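Zindville Swap Shelf Moves to Engström Hall
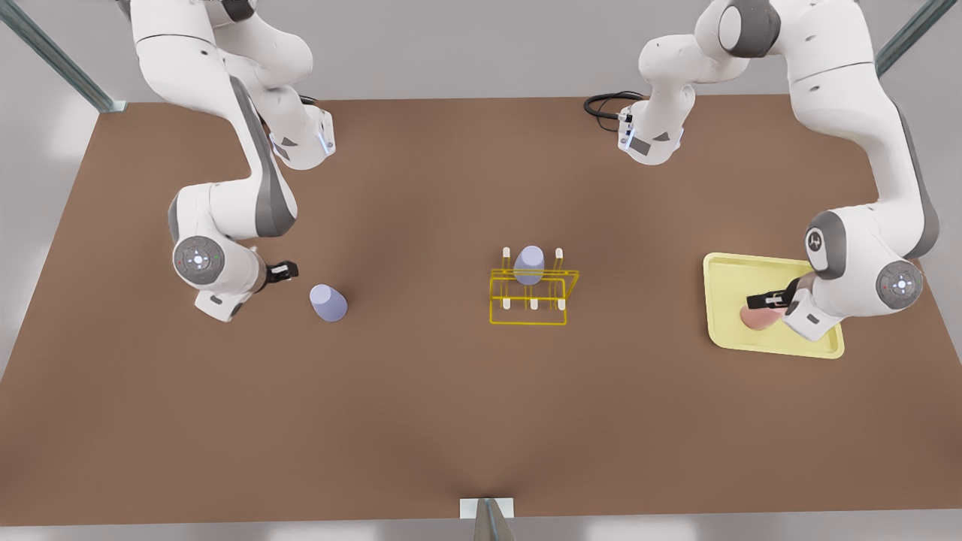
A lavender cup on a brown tabletop.

2018-08-05

The kitchenware swap shelf has outgrown the library porch and now has its own room at Engström Hall, on the Wakow Road side. Use the side door. The front steps are closed until the railing is fixed.

The shelf takes cups, plates, bowls, pans and flatware. Please wash everything before you bring it. Chipped glass, nonstick pans with worn coating and anything electric can't be accepted. Boxes may not weigh more than 18 pounds.

You can take up to 2 items for each one you leave. If you have nothing to leave, put a dollar in the jar by the door. Last year 700 households used the shelf and more than 2,000 pieces found new kitchens, mostly mugs and dinner plates. Lids are always short, so check the back of your cupboards.

The shelf is open during regular hall hours through the end of August. Fall hours will be in the next newsletter.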